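FOR IMMEDIATE RELEASE

Hitiden opens the Drardale walking floor to visitors

DRARDALE, Sunday, May 5, 2019 – I usually write these things in a stiff collar, but we had such a good day yesterday that I'm going to tell it the way I'd tell it over coffee. Hitiden held its spring open day at the Drardale workshop and 422 people came through the door. Our parking lot was never built for that, and I'd like to thank the neighbors at Holmgren for letting us spill over onto theirs (and for the extension cords!).

If you've been following us, you know that Duvo is our program for teaching humanoid robots to get around in ordinary storerooms, the kind with carts, shelves and bins that were there long before any robot was. We've shown bits of it at trade fairs, always on somebody else's stage with somebody else's lights. I wanted people to see it in the place where we do the work, on the carpet we do it on, with the team standing close enough to be asked things.

And people did ask things. Kerstin Backlund ran the morning sessions and hardly got to her sandwich. Most visitors wanted to know how a machine decides where to put its foot, and why we bother with legs when wheels are cheaper. Kerstin's answer is that a lot of storerooms have a step or a door sill in them somewhere, and a person in a hurry leaves a box on the floor. She has given that answer plenty of times and still sounds happy to give it.

The floor itself is simple. We mark squares on the carpet with yellow tape, and those are the places we talk about when we plan a walk: start at this one, pass that one, stop short of the cart. The small robot did its walks out there through the day, past the blue shelving with the white bins, and Alvar Lindholm talked the crowd through each one from the side. He's a patient explainer and he never talks down to the kids, who had the best questions anyway.

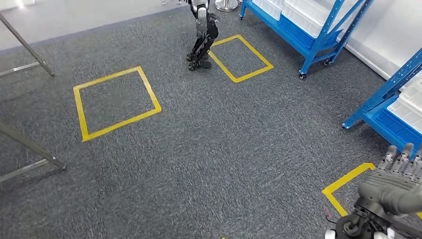 Carola Stüber wrote in our guest book that she had expected something faster and louder, and that she ended up liking the slow pace, as it gave her time to watch the feet and think about what each step was for. She also asked that we put out more chairs next time. Fair enough, we will.

The afternoon belonged to hands. Ettore Zuccaro gave a talk on gripping that was supposed to last twenty minutes and went well past that – I gave up waving at him from the back. He covered fingers, joints, wiring, and what it takes to pick up a thin plastic bin by the rim without squeezing it out of shape. We had printed 200 copies of his handout and they were gone before he finished, so we've put the same pages in a folder at the front desk. Ask for the gray one.

I'm also pleased to announce that the Drardale floor will now open to groups on a regular basis. Schools, clubs and local companies can book a visit of up to 3 hours, which includes a walking demonstration and a sit-down with one of our engineers. Ronja Sjögren is handling the bookings and already has a list going. Visits are free, sturdy shoes are a good idea, and please leave drinks in the lobby.

Our next full open day is planned for August. We'll have the chairs.

Press contact: Ronja Sjögren, Hitiden, Drardale, extension 615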